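Stunditgate wrist view set, data card

This set was recorded to compare two camera positions on a four-digit hand: one at the wrist, looking over the palm, and one on the forearm. Only the wrist part is included in this release. The thumb takes a lot of the view, and the three fingers stand behind it.
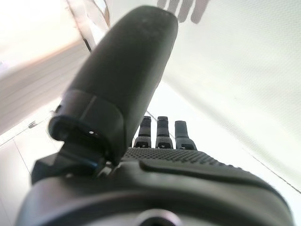 Durkstead, April 2023

The recordings were made with two controllers, Veren and Auer. Each controller has 15 runs. The file names begin with the name of the controller, then comes the run number. Exposure was fixed for all runs, so bright backgrounds lose their detail, but the dotted pad of the palm stays readable.
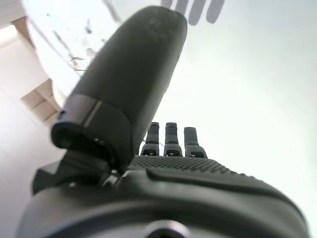
For training we used 3 of every 4 frames and kept the rest for testing. Please do not mix the runs of Veren and Auer in one test, the timing of the thumb is different. The runs from January used an older mount and are not in this release.

Known problem: fingertips are often hidden by the thumb when the hand closes.

Contact: Ambros Oberholzer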